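3.2 Light on the work surface

The second part of the survey dealt with small lamps used at desks and side tables. Households in Drulham and Tindstead kept a diary for 20 evenings, noting when each lamp was switched on, what was being done at the table, and whether the ceiling light was also in use. The diaries gave 2577 entries. Entries with no stated activity were left out of the counts but kept for the comments.

Most lamps stood at the back of the table or hung over it. People often described the light as "in the wrong place" for reading, even when they liked its color. Antunes and Rocha found the same complaint in their Stondanville interviews, where tenants moved the paper toward the lamp and left the lamp alone. Our entries agree with this. Moving a lamp was rare, and the cord was the reason given most often.

A shaded lamp lights a table unevenly. Figure 3 has a bright, tapered shade with a warm patch on the light gray tabletop directly beneath it, and the surface turns cooler and grayer farther away. The white cord starts inside the lit patch and crosses the table diagonally, with the switch partway along it. Several diary keepers complained of having to reach across papers for a switch of this type.

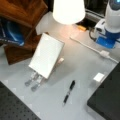
Figure 3. Lamp, cord and inline switch on a light gray tabletop.

3.3 Cords and switches

We coded each comment about a cord under one of three headings: reach, clutter or snagging. Lewis and Arruda coded the comments separately and settled differences on a Monday call. Reach was the largest group in both towns. Snagging came up mainly where the table was also used for meals.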